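4.2 Open-day demonstration

On a Tuesday in September we moved the arm out of the lab and into the front hall at Fosden, where the public could watch it handle everyday tableware and fruit. It was easily the most enjoyable day of the project. The controller was Gretell, unchanged from Section 3, and the table layout was the one Severino Arroyo had used for the Rustis trials, with coloured plates, a black rack and whole apples. Visitors chose which item the arm should go to next, so the order of requests was out of our hands. Over the day we logged 100 requests, 63 for plates and the rest for fruit. Figure 5 gives the wrist camera's view of both kinds of work.

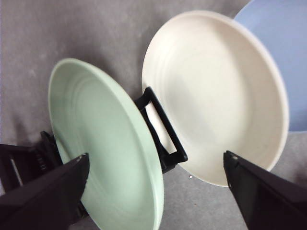
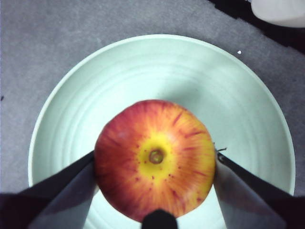 Figure 5. Wrist camera views from the open day: the mint-green plate between the gripper fingers, with the cream and blue plates behind; an apple held between the fingers, resting on a plate.

4.3 What visitors noticed

Itziar Bravo stood beside the table and wrote down remarks as people made them, 73 in all. We had expected questions about speed. Instead, 26 of the remarks were about grip force, and most of those concerned the apples (would it bruise, could the arm feel that it was soft?). Children asked the sharpest ones! One wanted to know whether the arm would treat a peach the same way, and we have since added soft fruit to the test set for the next visit, at Ibarra.

Several people also asked to see the wrist camera's picture on a larger screen. Once we turned the monitor toward the hall, visitors began to predict where the fingers would close, and their guesses were often good.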